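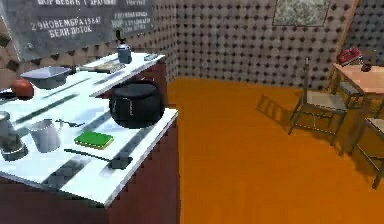 Kitchen objects on a two-level white counter (computer rendering)

A split-level counter is a fixed work surface built at two heights, with a lower section for food preparation and a raised section behind or beside it. The type is found in houses, small restaurants, shops and teaching kitchens. It differs from a counter with a wall shelf in that both levels are carried by the same base.

Terminology
The terms two-tier counter, raised-bar counter and stepped counter are used for the same form. Some manufacturers reserve "raised bar" for designs in which the upper level is open to seating on the far side. The vertical face between the two levels is called the riser. The distance from the front edge of the lower level to the riser is the working depth.

Construction
The base normally consists of a run of cabinets with a frame or low stud wall along the rear. The frame carries the upper level and is fastened to the floor as well as to the cabinets, so that loads on the raised section do not pass through the cabinet backs. The two surfaces are cut and installed separately. The lower one is set first and sealed at the riser, after which the upper one is placed on the frame and fixed from beneath.

A riser height of 7 inches is common in domestic work. Lower risers leave too little room for electrical outlets, while higher ones put the upper surface out of comfortable reach for shorter users. Where the upper level extends past the frame on the seating side, brackets are required under most stone tops. Joints at the riser are the usual point of water entry and are filled with a flexible sealant, not grout.

History
Stepped counters were in use in retail trade before they entered the home. Grocers in Moltonville kept scales and wrapping paper on the low side and finished parcels on the high side. The Foltusitz works began producing a ready-made version with a 20-inch working depth, sold in sections that could be bolted together on site. The designer Baltasar Troncoso adapted the section system for apartment kitchens in Leiva, where 300 units were fitted in a single housing project.

Later production moved to Plutlow, and the sectional base was replaced by standard cabinets.

Advantages and limitations
The raised level hides the work area from an adjoining room and shields it from splashes in the other direction. It also divides the total surface into two narrower strips, which limits the handling of large items such as pastry sheets. Single-level islands have replaced the form in many new kitchens for this reason. Conversion involves removing the frame, relocating any outlets in the riser and fitting a new top across the full depth.

See also
Breakfast bar
Kitchen island
Worktop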